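Trarnia Pauses Rack Service Rollout After Simulator Fault, and I'd Like to Tell You Why

FLISTSTEAD, June 2026

Hi, Marlene Lins here. I run the rack service program at Trarnia, and normally our press releases get written by somebody with better manners than me. This one I asked to write myself, because it was my team's bug and I'd like you to hear it from us!

The short version: we're holding back release 18 of Penemum, our software for robot arms that work on equipment racks. The pause will last at least five weeks. No arm at a customer site has run this release, and nobody was hurt.

Now the longer version. Before any release goes out the door, we run it through a simulated service room, with an arm on a pillar, a table and a rack to work on. The arm has to come up to the front of the rack, stop at a set point, and then creep in. Pretty basic stuff, and it had passed plenty of times.

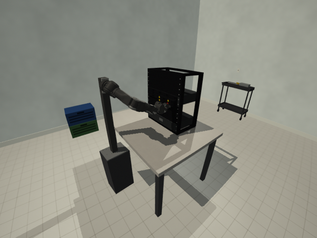
The arm at the front of the rack in Trarnia's simulated service room.

Well, in over 18 hours of overnight testing, the arm skipped its stop seven times. It went straight from the approach into the close-in move, and it never slowed down. On a real rack that could mean a bent front panel, or a pinched hand if someone had reached in at the wrong moment (which people do, I've done it). The part that really bothered me is that the log said every one of those runs was fine.

Talha Mirani on our test team is the one who caught it. He was going back through the saved views from the overnight runs, looking for something else entirely, and he noticed the timing was off. He called me before breakfast. I was not charming about it, sorry Talha.

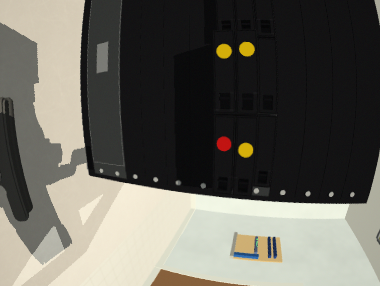 So we dug in, and the cause was kind of embarrassing. When two stop requests came in very close together, the second one wiped out the first, and then the software marked both of them as done. We'd made that change ourselves back in November to speed things up. It did speed things up!

We also found a second problem while we were in there. The contact check, the one that's supposed to tell the arm it has touched something, was trusting a simplified outline of the gripper fingers. Near the fingertips that outline was too small, so the arm could think it had room when it didn't. I don't know yet how much that matters on real hardware, and I won't guess. 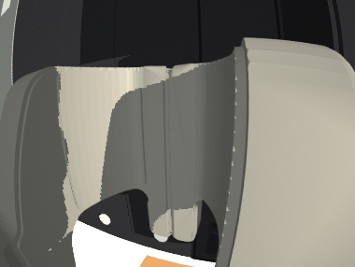
We've fixed the stop request code and we're testing it now. The finger outline is going to take longer, and I've asked Cyprian Ziółkowski's group to redo it from scratch and not patch it. We've also hired Brzozowska, an outside safety review firm, to go over both changes. Wanda Kaczmarczyk will lead the review on their side, and she has my full permission to be a pain.

If you're a customer, please stay on the release you have. It doesn't include the November change. If you got an early copy of release 18 for your own simulator, please don't load it onto a real arm, and write to us so we can swap it out when the new one is ready.

"I would much rather explain a delay than an injury," said Mieczysław Jakubowski, our chief executive, when I told him the date was slipping. Then he asked for the full list of runs and read the whole thing.

I'll put out another note when the review is done, whatever it says. Questions can come to me through the Trarnia press office in Fliststead, and yes, I do read them.

About Trarnia
Trarnia makes software for robot arms used in equipment rooms. The company is based in Fliststead and develops the Penemum control package.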